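Spring walk-through, Wasutska community workshop and back storage
17 March 2022
Checked by me, start to finish, with coffee

I did the whole building in one go this time, which took longer than I wanted but meant I wasn't trying to remember where I left off. OK means OK. Anything marked FIX has a comment, and please read the comment before you go buying parts (we still have the wrong hinges from last May!).

1. Front entrance and hallway
Door closes and latches by itself: OK
Mat lies flat: FIX
Comment: The corner by the coat hooks is curling up again. I stepped on it, it came right back up at me. Tape won't hold, we tried that. I'd just get a heavier mat.
Exit sign lit: OK
Hallway clear to full width: OK, after I moved two folding chairs

2. Fire extinguishers
Hallway unit, gauge in the green: OK
Kitchen unit, gauge in the green: OK
Workshop unit: FIX
Comment: Gauge is fine, pin is fine, but the inspection tag has gone missing. The number on the cylinder is 206 if whoever calls the Sirard service desk needs it. I wrote it on the wall bracket in pencil too.

3. Kitchen
Outlets by the sink trip when tested: OK, both of them
Stove knobs all present: OK (a miracle)
Cleaning products up high: FIX
Comment: The drain cleaner was under the sink next to the dish soap. I moved it to the top shelf, so that's done, but the shelf needs a label or it'll be back down there by summer.

4. Cords, plugs and small electrical
Extension cords, no cuts or pinches: OK
No power strip plugged into another power strip: FIX
Comment: Under the Zutlow sewing table. I pulled it apart on the spot. We need one longer strip there, the kind with 10 feet of cord.
Spare power cords looked over before they go in the cupboard: OK
Comment: Run your fingers down the whole length, and look at where the cord goes into the plug, that's where they split. Bent prongs go in the discard bin, please don't straighten them with pliers. Coil them loosely when you're done. I know a tight little bundle looks nicer, but it's hard on the cord, and you'll only have to fight it open later. 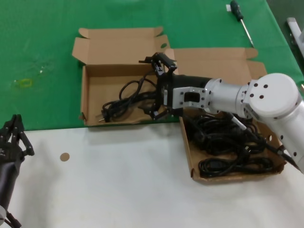
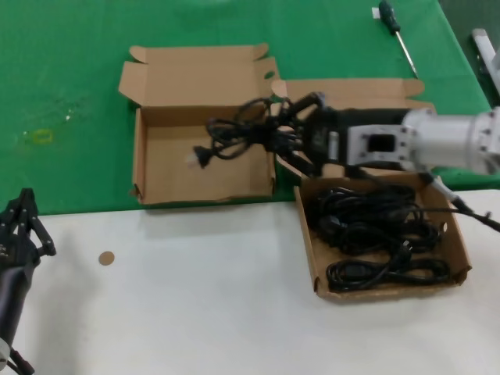 Open cardboard boxes on the green cloth and white tabletop.

5. Storage room
Nothing stacked within reach of the heater: OK
Shelves anchored to the wall: FIX
Comment: The tall Vasić unit rocks if you lean on it. Not a lot, but I don't like it with paint cans on top. I brought the cans down to the floor for now. It needs a proper bracket into the stud.
Empty boxes flattened and out: FIX
Comment: Oh boy. I got through half the pile and ran out of steam. The rest is leaning by the back door, NOT in front of it, I checked.
Ladder feet have rubber on them: OK

6. Restrooms and water
Hot water not scalding: OK
Slow leak under left sink: FIX
Comment: Same one as before, same bucket. Meter read 3,849 when I locked up, so if someone could read it first thing after a night with nobody in, we'd know how bad it is.
Grab bar tight: OK, I hung my whole weight on it

7. Outside
Step edges painted and visible: OK
Light over the side door: FIX
Comment: Comes on, flickers, goes off. I changed the bulb and it does the same thing, so it's the fixture or the sensor. Bring a flashlight if you're closing.
Gutter over the ramp: didn't get to it, the ladder was inside and it had started to rain

Do the shelf bracket and the side door light first if you only have one evening. The key to the meter box is back on its hook.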